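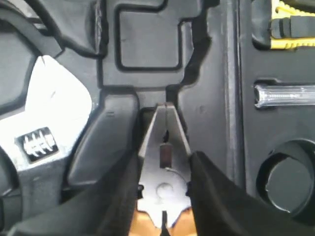 Pliers, fingers, one very snug slot.

Right, thread time. A few of you asked what I do all day with the arm and the tool case, so here's how the cell is set up and what it takes to keep it behaving. Long one, get a brew!

The job sounds daft when you say it out loud: tools out of the case, tools back in the case. A molded slot is a horrible thing to aim at though. There's hardly any room for the fingers either side of a handle, and if you come in a touch crooked you shove the whole case along the table and every position after that is wrong.

So the first thing I do every morning is square the case up. I used to do it by eye (don't). Now I've got a little corner jig I knocked up from Finell offcuts. Case goes against it, jig comes away, done. Best bit of kit in the place and it cost me nothing.

Second thing is the fingers. They pick up grease off the tools and then everything slides. Quick wipe with a lint-free cloth, check the tips meet evenly, check nothing's worked loose on the mount. I did skip this once in August and spent a whole afternoon blaming the software. It was one screw. ONE.

Closing force was the real faff. The Dositz controller gives you a number from 0 to 200 and the manual is very relaxed about what that number means. I started far too high and the fingers squeezed the handles shut and popped the pliers straight out of the grip. It's on 43 now and I'm not touching it.

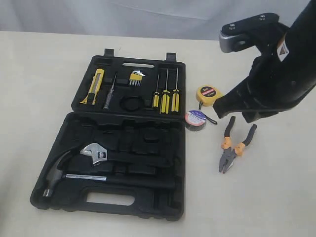

Approach height next. I stop the arm 30 mm above whatever it's going for, let it settle, then go down slowly. It looks painfully slow if you're stood watching, but rushing the last bit is how you end up with a bent finger, and Nwankwo take ages to send spares.

Colours matter more than I expected, too. Black fingers going into a black case is a pain for the wrist camera, so I lean on anything bright. Orange handles, lovely. Yellow, lovely. Shiny wrench head under the overhead light, absolutely not, it just goes white. I've turned the lights down twice and I'm still not happy with it.

Looking after it long term: fresh pads on the fingers every 4000 picks, cables checked at the same time, and I write it all in a paper notebook with a biro on a string. The Farkska logging app does the same thing but it signs me out every time I put my gloves on.

Still on the list: the tape measure. The wrist strap goes wherever it fancies and I haven't found a good way to put it down without trapping it. If you've handled anything with a floppy bit on it, tell me how, I'm all ears.

Going to do the pads now. Will add to this if the 43 stops working.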